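From the Kitchen End: In Praise of the Dish Rack
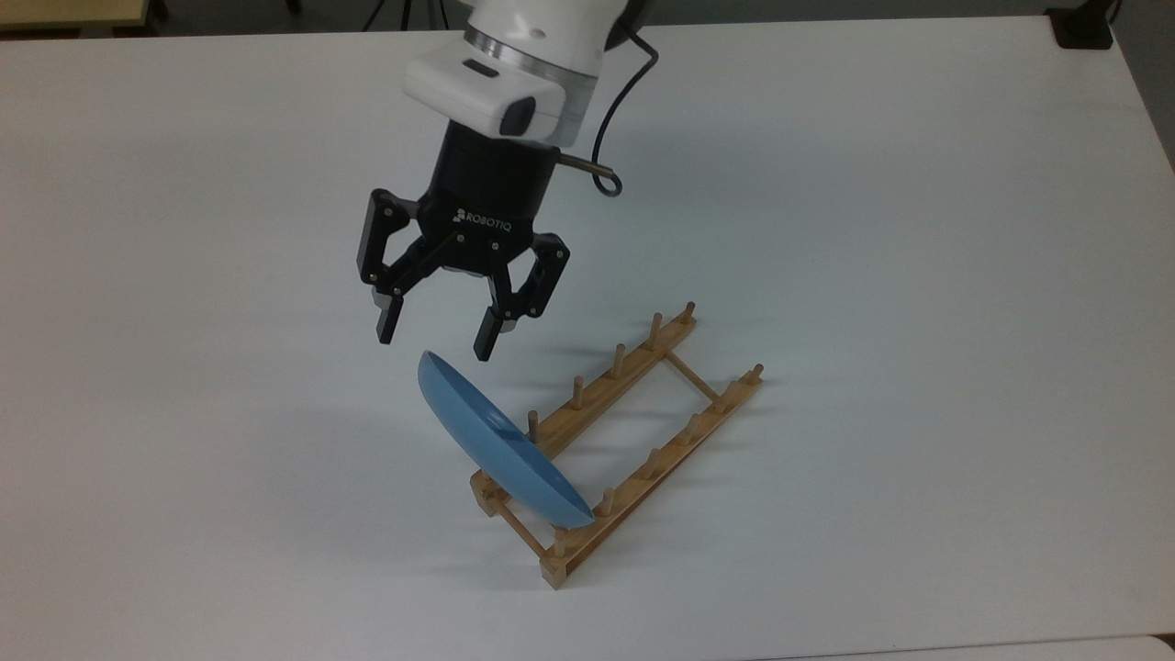 I have been meaning to write about drying dishes since January, when the dishwasher at the Motaung Street hall gave up in the middle of the soup lunch and we all found ourselves shoulder to shoulder at the sink with our sleeves pushed up. We washed by hand that day and we have been washing by hand ever since, and I have to confess (whisper it!) that I've come to like it. The washing part is easy enough to explain to anyone. It's the drying that people have opinions about, and the opinions nearly always come down to bowls. A plate will stand wherever you put it, but a wide, shallow bowl like the powder-blue one, set on its edge in a wooden rack with its back against a peg, takes a little thought. It wants to lean, and you have to let it lean the right way.

Ruairi Imrie and I went back and forth over this for most of a Sunday afternoon. He was brought up to turn every bowl upside down on a folded towel, and he lined them up along the counter like a row of little hills, and they looked very nice. Then we came to put them away and each one had left a damp ring on the towel and still had a wet rim. My own mother did the same thing all her life, so I'm not throwing stones. But a bowl turned upside down on cloth has no air getting into it, and if you stack it straight away you will find a bit of water in the bottom of the next one when you go to serve the pudding.

So now we stand them up. If you haven't done it before, start at one end of the rack and put the bowl's lower rim down first, then let the top come to rest on the peg. You shouldn't have to push. If it rocks, lift it out and try the next space along, as pegs are not always evenly set on the older racks and a bowl that won't sit in one spot will often sit perfectly well in its neighbor. Leave an empty space between one deep bowl and the next. I know it feels wasteful when there's a pile waiting, but two bowls nesting against each other will stay wet where they touch, and you'll only have to go over them with a towel at the end.

Plates can go in every space. Saucers too, though the small ones like to slip through sideways, so I give them to whoever is drying by hand. Mugs I still put upside down, on the wire tray and never on cloth, and I won't be argued out of it.

Elmarie Shabalala asked me what to do about the big serving bowls, the ones we use for the bean salad, and the plain answer is that they don't belong in a rack at all. They are too heavy and they'll tip the whole thing. Dry those first, by hand, as soon as they're rinsed, and get them back on the high shelf before anyone sets down a stack of plates where you need to stand. I learned that order the hard way, with a tray of wet spoons in one hand and nowhere in the whole kitchen to put it.

A few words on looking after the wood, now that we have wooden racks again. I love a wooden rack. It's quieter than metal, for one thing, and you notice that after a lunch with a full room, when your ears have had enough. But it does need a bit of kindness. Please don't leave it sitting in a puddle. Once the last dish is out, shake it off over the sink, wipe underneath, and stand it up on its end by the window so that air can get at the bottom. It doesn't go in the cupboard until it's dry, and that includes when we are all tired and want to go home. I found one of them shut in under the sink last month, and it had that smell. You know the one.

If it does get the smell, all is not lost. Scrub it with hot water and a little dish soap, using a stiff brush and getting right in where the pegs meet the base, and then rinse it well and put it out in the sun for the afternoon. Lerato Mabaso rubs half a cut lemon over hers afterward, with some coarse salt, and her kitchen always smells wonderful, so I have started doing that too. When the wood begins to look gray and thirsty, a thin coat of food-safe mineral oil on a soft rag will bring it back. Thin, please! I was far too generous the first time and the thing was sticky for a week, and I had to apologize to everyone's cuffs.

We talked over buying a second dishwasher at the last meeting, and Helge Ekström had gone to the trouble of getting a price for a repair on the old one. It came to 408 dollars, with no promise that it would last the year. That seemed like a lot of soup to most of us. The money is staying where it is for now, and if the hand washing becomes too much when the weather turns cold again, we can take another look. In the meantime we could do with more hands on the drying side, particularly in the half hour after dessert, which is when everyone discovers that they left something in the car. There is a sheet on the inside of the pantry door. You can put your name down for one lunch or for several, and you don't need to know a thing before you come.

We could also do with dish towels. We own 26, on paper, but I suspect a good many of them are living in people's laundry baskets (one of them was in mine until yesterday, so no blame at all). If you have a few at home with our blue stripe down the side, do bring them along and drop them in the basket by the back door. Plain cotton or linen is best if you're thinking of giving new ones. The fluffy kind look so inviting in the store, and then they push the water from one side of the plate to the other and leave lint on the glasses.

One more thing about bowls, and then I'll stop. Nomvula Mathebula has been sorting the crockery shelves, bless her, and she has put all the shallow ones together on the left, where you can reach them without the step stool. The deep ones are on the right. Some of the older bowls have small chips along the rim, and she has set those to one side for seedlings and odd buttons and such. If you spot another chipped one while you're drying – and you will feel it with the towel before you see it – please don't slip it back into the stack. Put it on the windowsill and she'll find it. Anyone who would like one for the garden is welcome to help themselves.

The next soup lunch is on Sunday at noon, with lentil and a chicken one, and I'm told there will be Elmarie's cornbread if her oven behaves. The kitchen opens at ten for anyone who wants to chop. Bring an apron if you have one, as ours are all rather long, and the short people among us keep stepping on the hems.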